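Ticket 1185
Subject: Paper sack will not stay open
Product: Filiden kraft sack, large, brown
Opened by: Declan Costello
Assigned to: Nevzat Çınar, Kovedico packaging support
Priority: Low (changed from Urgent by support)
Status: Pending customer

Declan Costello wrote:
The listing says "stands open on its own." Mine stands open the way I stand at parties, for a short while and then I fold. I roll the top down to make a bin of it, put it on the white table, turn round, and the mouth has shut again. I have tried 2 sacks from the same pack. We use them for soft stuff, mostly cloths and rags, so there's no weight in the bottom to speak of.

Nevzat Çınar wrote:
Hi Declan, thanks for the detail. A few questions before I send anything out.
Did you crumple the sack before rolling it? A new one has sharp side folds and they want to close.
How deep is the cuff?
Is there anything in the bottom?

Declan Costello wrote:
Nobody told me to crumple it. I paid for a smooth one. The cuff is one turn, maybe the width of my thumb. Bottom is bare paper.

Nevzat Çınar wrote:
That would do it. Please try the following:
1. Ball the empty sack up hard, open it out, and do it again. You can't be too rude to it.
2. Push the side folds outward from the inside with your fist.
3. Roll the top down in wide turns until the wall is low, more like a bowl than a bag.
4. Put a cardboard liner in, floor and walls.
The liner isn't in your pack. Any shipping carton will do if you cut it down.

Declan Costello wrote:
Results so far.
Step 1 done, with feeling.
Step 2 done, and I put a knuckle through the side of sack number one. It has been retired.
Step 3 done on the second sack. Big improvement.
Step 4 done with a Karaca dinnerware carton left over from March. The first cut was 13 inches on the long side and bowed in the middle. I took it down to 11 and it sat flat.
Left it open over lunch with a gray cloth in it. Still open when I got back, which is more than I can say for the sandwich place.

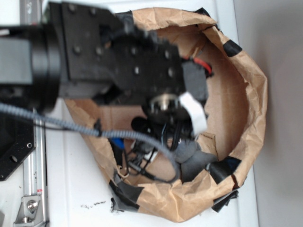
My remaining complaint is with the rim. If I lean on one side it gives, and then I have to go round pulling it out again like a bad hat. Also, the listing photo shows a perfectly crisp bag standing open, and I now know that bag to be a liar.

Nevzat Çınar wrote:
The rim will always give a bit, it's paper. Tape on the inside of the cuff helps. If you need something stiffer, the Sunance tub is the same footprint with a molded edge, but it costs more and you can't crumple it when you're annoyed.
I've passed your note about the photo to the people who do the listings. I've also credited you for the torn sack, even though step 2 does say fist and not knuckle.

Declan Costello wrote:
My fist has knuckles on it. Standard model.
Will try the tape. Please leave this open until I've had a week with it.

Nevzat Çınar wrote:
Left open - the ticket, I mean. Next check 21st July.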